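January, by Latrice Tran
2 min read

Up late, no coffee left. Washing day. Sorted on the light wood table again as the couch is still full of Hülya's moving boxes – 30 of the things, she counted them for the van. Darks first. Always darks first, Mum's rule. 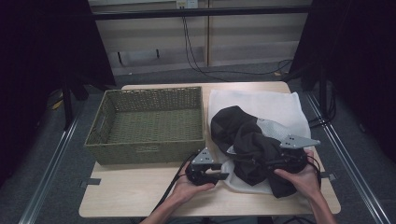 Green basket, still empty.

Still like that basket. Colour's grown on me. Mesh bag came out too, the one with the zip and the little stiched animal. Hülya reckons it's a fox, could be. Straps go in there from now on, no arguments, after what happened to my good black top in December. 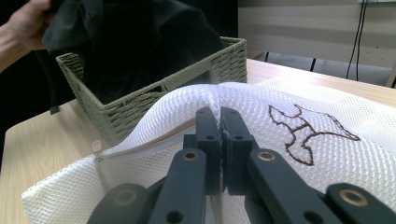 Tarık says mesh bags are a waste of time and he's washed everything together on cold for 8 years. Well his socks are all grey Tarık.

Then the twill. Heavy stuff, horrible to fold, wants to go its own way. Had a go anyway.
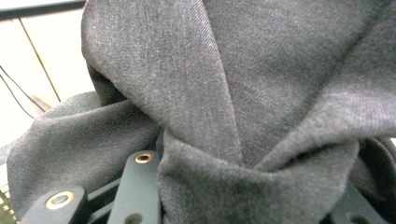 Charcoal twill, all bunched up.

Need pegs. Need powder – Groveo if it's on special. Ring Şükran back about teh spare key. Bus at 51 past, no shoes on yet, got to run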